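Category: Support > Guides > Display lighting

Stumeo Table Lamp Set-up Guide
Section 7: Positioning and first adjustment

Caution: disconnect the lamp from the mains before moving the base.

1. Set the base on a level surface, at least 46 cm from curtains or paper.

2. Place one textured object on the table and switch on the side light only. Lower the head until the surface creases cast short shadows.
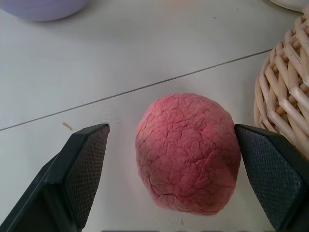

Fig. 1 — Wrinkled pink test object on a white tabletop.

3. Turn the dimmer to 16. If the lamp flickers, switch off, wait one minute and repeat.

Note: the dimmer scale runs from 0 to 160. Settings are kept after a power cut.

4. Switch on the overhead light and widen the beam to cover the whole arrangement. Tall items, such as a basket handle, should not throw a shadow across the items behind them — raise the head if they do. 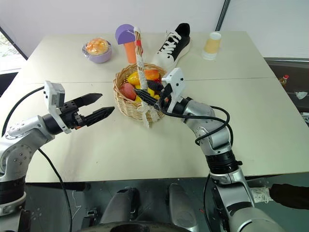

Section 8: Cleaning

Allow the lamp to cool. Wipe the shade with a dry cloth. Do not use solvents.

Guide revised May 2018. Text: Serena Messina.

We use cookies to remember your region. Accept | Settings
© Stumeo | Contact support | Back to top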